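Workplace walk-through checklist, Murkmont unit, August

Comments typed up by me (Siv Skjelbred) from my scribbles on the clipboard, so sorry in advance if I ramble! Jonatan Aasen came round with me for the first half and then had to go and let the Danladi driver in. Started at the front roller door, finished at the kitchenette. OK means OK, FIX means somebody's name goes next to it on the whiteboard by Monday.
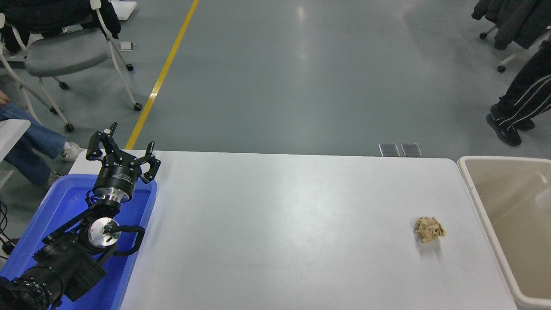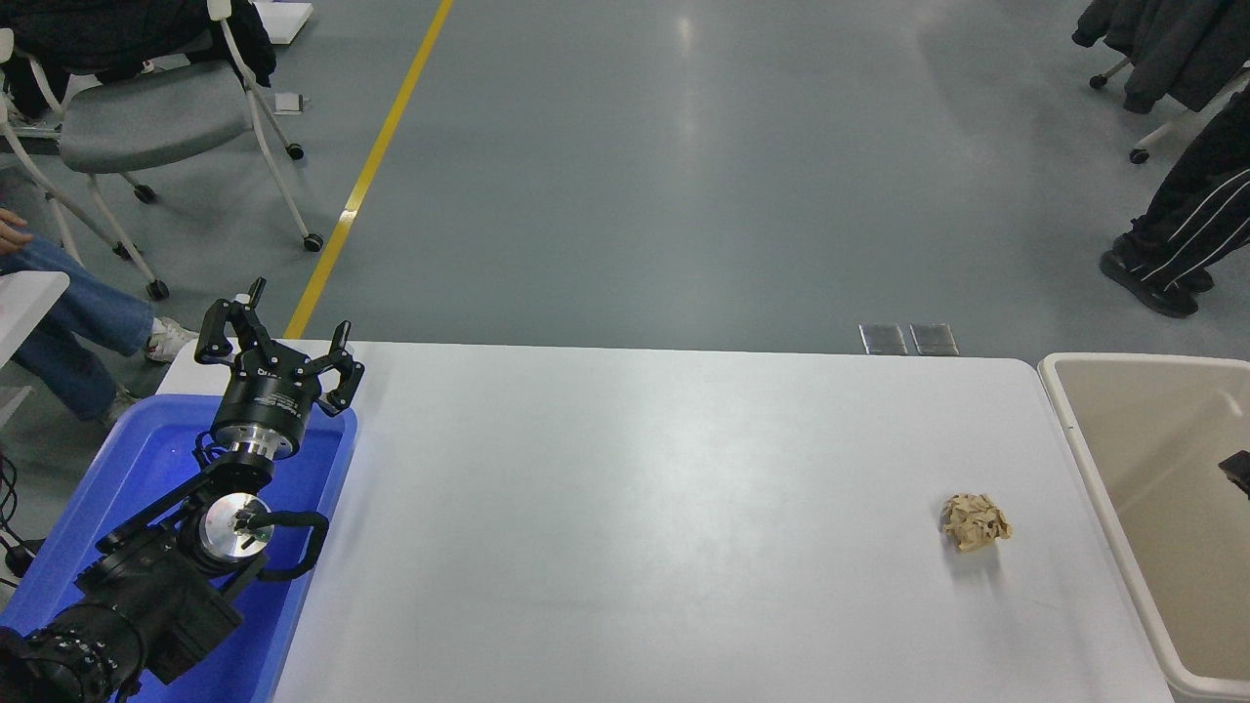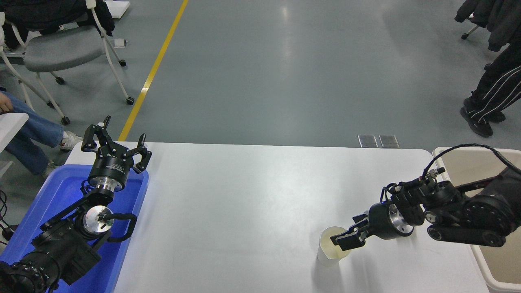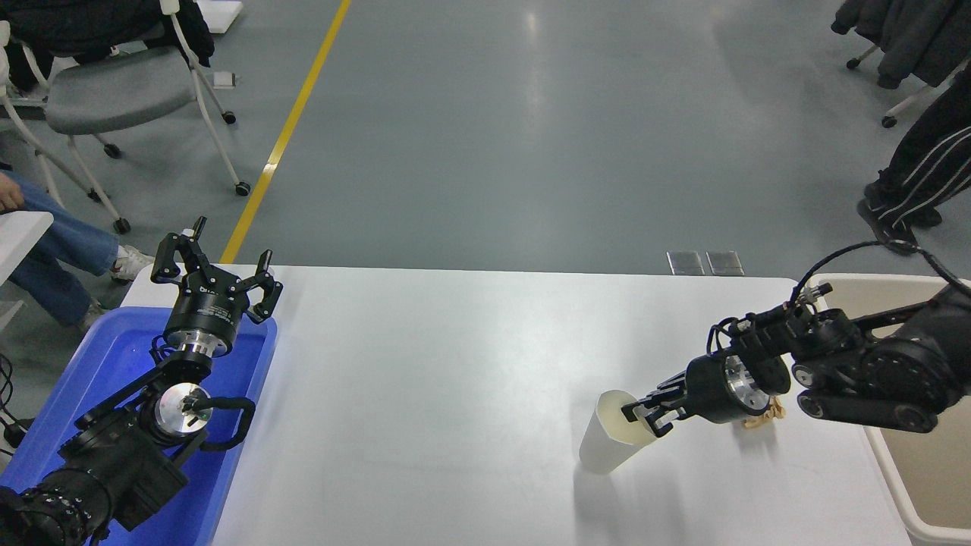 White table with the blue tray at its left end, Murkmont unit.

1. Entry and exits
Front door opens freely from the inside: OK
Rear door opens freely from the inside: FIX
It opens, but you have to give it a proper shove with your hip, and I'm not a small person. Jonatan reckons the frame has swelled with all the rain. Ridel are coming to plane the bottom edge anyway so I've added it to their job sheet. In the meantime please don't stack flattened boxes there (I moved a pile of them this morning, you know who you are).
Exit sign lit: OK, both
Evacuation map current: FIX
Still shows the old storeroom wall! I'll redraw it and get it laminated.

2. Floors and walkways
Walkways clear to full width: OK
Much better than last time, I was really pleased with this one.
Trip hazards: FIX
The mat inside the front door has curled up at one corner and I caught my toe on it twice during the inspection, which I suppose is what inspections are for. Either tape it or bin it. My vote is bin it, it was ugly when we bought it.
Spill kit stocked: OK
I topped up the absorbent pads. The kit lives under the sink now and has a sticker on the cupboard door.

3. Electrical
Test tags in date: FIX
Most are fine. The kettle and the pedestal fan have both run out, and there's a power board in the office with no tag at all. I've unplugged the lot and put them on my desk, so yes, that's where the kettle went. Ridel can tag them on the same visit.
Switchboard accessible: OK
Lights working: FIX
One tube flickering over the sink. It gives me a headache just washing a mug.

4. Fire
Extinguishers mounted and in the green: OK
Fire blanket in kitchenette: OK
Somebody had hung a tea towel over it. Please use the hook, there's a perfectly good hook.
Alarm tested: OK
Did it at 4 in the afternoon when it was quiet. Apologies to the neighbours at Fadosau, whose dog was not impressed.

5. First aid
Kit complete: FIX
No eyewash left and hardly any of the small plasters. Everybody takes the small plasters! There are 15 of the giant knee-sized ones if anyone falls off a bicycle. I've ordered more of both from Danladi.
First aider names displayed: OK
Mine's spelled wrong, but it's been that way for years and I've grown fond of it.

6. Storage and shelving
Shelves fixed to the wall: OK
Heavy items between knee and shoulder height: FIX
The archive boxes are back on the top shelf. I know it looks tidier. It won't feel tidy when one lands on your neck. Jonatan has offered to shift them on Monday if someone helps, and I've volunteered whoever reads this first.
Step stool in good nick: OK, new rubber feet and all

7. Kitchenette and amenities
Fridge clean: FIX
Look, there was a yoghurt. I've dealt with the yoghurt.
Hot water not scalding: OK
Bathroom exhaust fan: OK, though it's noisier than it used to be, so worth a mention to Ridel while they're up the ladder

8. Paperwork
Incident book where it should be: OK
Visitor sign-in being used: FIX
Plenty of first names and no sign-out times. If the alarm goes for real I need to know who's still in the building, so pop the time down when you leave, even if you only came in to borrow the stapler.

Carried over: rear door, evacuation map, door mat, tags, light tube, first aid order, archive boxes. Fridge closed out on the spot. Clipboard's back on its nail if you want to add anything I missed.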